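Aus der Werkstatt: Pinsel und Kleister in der Papierrestaurierung

Die Sommerausgabe des Rundbriefs befasst sich mit einem Thema, zu dem in den letzten Monaten die meisten Rückfragen eingegangen sind: Ansatz, Lagerung und Auftrag von Weizenstärkekleister bei Kaschierungen auf Japanpapier, dazu die Pflege der verwendeten Pinsel. Die Angaben beziehen sich auf den Betrieb bei Omitz und sind auf andere Räume nur mit Anpassungen übertragbar. Wasserhärte, Raumklima und Stärkecharge verschieben die Werte spürbar.

Ausgangsmaterial

Verwendet wird reine Weizenstärke ohne Gluten. Weizenmehl ist ungeeignet, da das enthaltene Klebereiweiß die Verklebung mit der Zeit versprödet und Schädlinge anzieht. Die Stärke wird trocken und dunkel in Schraubgläsern gelagert. Jedes Glas trägt Lieferant, Charge und Öffnungsmonat. Anbruchware aus dem Vorjahr wird für Übungsstücke verbraucht und kommt an Objekten nicht mehr zum Einsatz.

Zum Ansatz dient entmineralisiertes Wasser. Leitungswasser ergibt bei uns einen Kleister, der früher absetzt und sich schlechter passieren lässt. Séverine Roussel hat dazu im vergangenen Winter eine Vergleichsreihe angelegt; die Protokolle liegen im Ordner »Dora« auf dem Werkstattlaufwerk und können dort eingesehen werden.

Kochen

Ein Volumenteil Stärke wird mit vier Teilen Wasser angerührt und quillt abgedeckt über Nacht. Vor dem Erhitzen wird nochmals gründlich aufgerührt, weil sich die Stärke am Boden absetzt. Erhitzt wird im Wasserbad unter ständigem Rühren. Die Verkleisterung kündigt sich durch einen Anstieg des Rührwiderstands an; die Masse schlägt von milchig nach glasig um. Ab diesem Punkt wird die Temperatur gehalten und weitergerührt, bis der Kleister in einem zusammenhängenden Band vom Spatel läuft.

Zu kurz gekochter Kleister ist der häufigste Fehler. Er wirkt in der Schale brauchbar, bindet aber ungleichmäßig und hinterlässt nach dem Trocknen matte, kreidige Stellen. Zu langes Kochen schadet weniger, kostet jedoch Wasser, das durch Nachdosieren in kleinen Mengen ausgeglichen wird. Der Topf wird zum Abkühlen in kaltes Wasser gestellt, die Oberfläche mit einer dünnen Wasserschicht bedeckt. Ohne diese Schicht bildet sich eine Haut, deren Reste später im Sieb hängen bleiben -- oder, schlimmer, nicht hängen bleiben.

Passieren und Verdünnen

Vor Gebrauch wird der erkaltete Kleister zweimal durch das Rosshaarsieb gedrückt und anschließend in der Holzschale mit dem Pinsel durchgearbeitet. Wasser kommt erst danach hinzu, tropfenweise und unter fortgesetztem Rühren. Wer das Wasser in einem Zug zugibt, erhält Klümpchen in dünner Brühe und fängt von vorn an.

Als Konsistenz haben sich folgende Stufen bewährt:

Erste Kaschierung mit dünnem Papier: wie Magermilch
Zweite Kaschierung: wie flüssige Sahne
Randstreifen und Falze: wie Joghurt
Aufspannen am Trockenbrett: wie Joghurt, nur am äußeren Rand aufgetragen

Die Bezeichnungen sind unscharf. Léonie Huet arbeitet derzeit an einer kleinen Musterkarte mit Ablaufzeiten am Trichter, die im August an alle Arbeitsplätze verteilt werden soll.

Haltbarkeit

Frischer Kleister wird ohne Konservierungsmittel angesetzt und kühl gelagert, das Wasser auf der Oberfläche täglich gewechselt. Bei säuerlichem Geruch, Verfärbung oder Verflüssigung wird der gesamte Ansatz verworfen. Das Abheben der obersten Schicht genügt nicht. Vom Einfrieren wird abgeraten: Der Kleister gibt beim Auftauen Wasser ab und lässt sich nicht wieder homogen aufarbeiten.

Auftrag

Das Kaschierpapier liegt mit der glatten Seite nach unten auf der gereinigten Tischplatte. Der Auftrag beginnt in der Mitte und läuft sternförmig nach außen, jeder Strich über die Papierkante hinaus. Überschüssiger Kleister wird mit dem ausgestrichenen Pinsel abgenommen. Die Schicht soll im Streiflicht gleichmäßig schimmern und keine Borstenspuren zeigen. Danach werden die Ränder des Tisches mit einem feuchten Tuch gesäubert, bevor das Blatt angehoben wird.

Bei tuschehaltigen Objekten ist vorab an mehreren Stellen auf Wasserempfindlichkeit zu prüfen. Gut gebundene Tusche bleibt in der Regel stabil, Stempelfarben und nachträgliche Retuschen oft nicht. Für den Bestand MacAulay gilt weiterhin, dass jedes Blatt einzeln getestet und das Ergebnis auf dem Begleitbogen vermerkt wird. Dieser Bestand umfasst 1,034 Blätter; davon sind 411 geprüft.

Pinselpflege

Pinsel für Kleister, Wasser und Tusche werden getrennt geführt. Ein Pinsel, der einmal in Tusche stand, gibt noch nach vielen Spülgängen Ruß ab und ist für die Kaschierung verloren. Neue Pinsel werden zunächst in lauwarmem Wasser ausgespült, bis keine losen Haare mehr austreten.

Nach der Arbeit wird sofort gespült, ohne Seife, mit dem Haar in Fließrichtung. Angetrockneter Kleister sitzt tief an der Zwinge, drückt die Haare auseinander und ist nur durch langes Einweichen zu lösen. Dabei darf der Stiel nicht im Wasser stehen. Das Haar wird ausgedrückt, mit den Fingern in Form gebracht und der Pinsel mit der Spitze nach unten aufgehängt, damit kein Wasser in die Fassung zurückläuft. Trocknen auf der Heizung oder mit dem Föhn ist zu unterlassen. 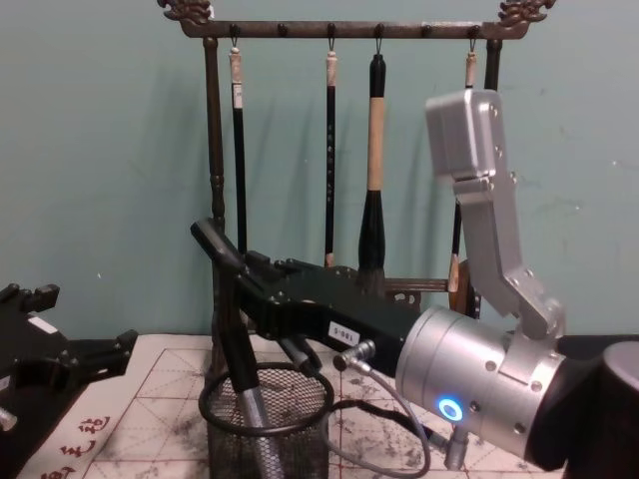

Pinselständer mit hängenden Kalligrafiepinseln, Spitzen nach unten.

Breite Kleisterpinsel ohne Aufhängeschlaufe werden flach auf ein Gitter gelegt und nach der halben Trockenzeit gewendet. In geschlossene Hüllen oder Rollmatten kommen Pinsel erst, wenn auch der Haaransatz vollständig trocken ist. Für längere Pausen empfiehlt sich eine Schachtel aus säurefreiem Karton mit einer Klebefalle daneben, da Naturhaar von Motten und Teppichkäfern befallen wird.

Zu den Bezugsquellen

Flornora führt die schmalen Ziegenhaarpinsel in der bisherigen Qualität nicht mehr. Estíbaliz Sepúlveda hat Muster von zwei anderen Lieferanten angefordert und sammelt Rückmeldungen zu Haarausfall und Wasseraufnahme. Wer bereits Ersatz gefunden hat, möge ihr bitte Bezeichnung und Breite mitteilen. Rosshaarsiebe sind lieferbar, allerdings nur in der feineren Ausführung.

Werkstatttermine

Der nächste Kleisterkurs findet im August statt und ist auf 12 Plätze begrenzt, von denen 11 vergeben sind. Beginn ist um 9 Uhr; eigene Schürze und ein Kleisterpinsel sind mitzubringen, Siebe und Schalen stehen bereit. Der Kleister für den Vormittag wird am Vortag angesetzt. Anmeldungen nimmt Malathi Rai entgegen. Fragen zum Bestand MacAulay gehen an Lucienne Lebrun.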